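Home & Work > Gadgets > Long Reads
Print | E-mail this story
5/7/19

"Ask me again when it can do a saucepan"

The woman who runs the workshop at Gromel has been asked the same question at every wedding, barbecue and dentist's appointment for years, and she asked me, very nicely, to leave her name out of this so that she might get through the summer without hearing it from strangers as well. The question is when she is going to build something that does the dishes.

"And I always say, which part?" she told me, pouring us both coffee from a pot that had clearly been through a lot. "People say 'do the dishes' like it's one job. You've got clearing the table, scraping, washing, stacking, drying, and putting it all away in a cupboard where the shelf is too high and somebody has left the colander on top of the good bowls. That's a whole afternoon of different problems, and we've been living inside one of them since January."

The one they have been living inside is the rack. Gromel is a small outfit, sharing a building in Brotum with a sign painter and a place that repairs accordions, and most of its paying work has been for shops and canteens. The plates came in almost by accident, after a canteen manager asked whether a machine could take over the end of the washing-up line. She said she'd look into it, and she is still looking into it.

What makes a plate hard, I wondered? I have been handling them without much trouble since I was a child – well, with some trouble.

"It's thin and it's round, and the only good place to hold it is the rim," she said. "Then you have to bring it down into a slot that isn't much wider than the plate is, next to other plates that are leaning any way they like. Your hand feels the wire and gives a little. You don't even notice you're doing it. We have to notice it all, on purpose, and write it down."

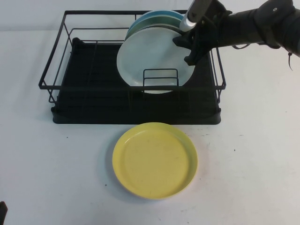
She is a patient explainer, and she kept coming back to the business of letting go. Picking up gets all the attention, she said, and visitors will cheer when a plate leaves the table, but she has her eye on the other end of the trip. "If you open up too early it drops, and if you open up crooked you drag the plate back out with you. I've seen one come out and take its neighbor along. We've been through a good many plates. The lady at the thrift store on Triantafyllou Street thinks I have a terrible temper."

I asked what she tells people who have seen the videos, the ones where a machine glides around a spotless kitchen making an omelet. She laughed for quite a while at that.

"I tell them to look for the cuts. I'm not being mean, I love those videos, I send them to my sister. But a clip is one good go. A canteen that serves 400 lunches can't live on one good go. If we drop one plate in every 10 I'd be thrown out of that kitchen by the soup course, and they'd be right to do it."
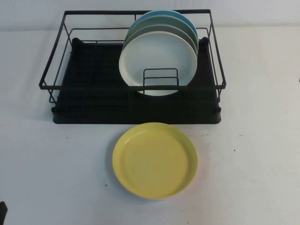 So she works in small steps, and she is cheerful about how small they are. A plate that goes in well from one side of the rack may be a misery from the other. A shallow plate behaves, and then a deeper one comes along with a taller rim and wants a different grip altogether. Her notebook, which she let me leaf through, is mostly angles and crossings-out, with a recipe for lentils on the inside cover.

There is also the matter of money, which she brought up before I could. The shop-floor side of the business keeps the lights on. A warehouse customer over in Dondus has had one of her machines shifting cartons for 2 years, and she speaks of it the way some people speak of a child who went into accounting. "Same box, same height, same spot, all day long. It's wonderful at that. It's moved 2,000 cartons in a week and never complained. Put a bag of oranges in front of it and it has no idea what to do with its life."

That, to her mind, is where things stand. Work that stays the same from one hour to the next is ready for machines, or close to it. Homes are another story, because homes are full of people, and people put things down wherever they happen to be standing. She doesn't think it's hopeless. She thinks a canteen could have real help with plates before long, and that an ordinary kitchen will wait a good deal longer.

"Plates, cups, maybe bowls," she said, walking me out past the accordions. "Ask me again when it can do a saucepan. With the lid."

And at home? She has a dishwasher, it turned out, and a husband, and they take turns emptying it. Tonight was hers.

14 comments | 63 shares
Print | E-mail this story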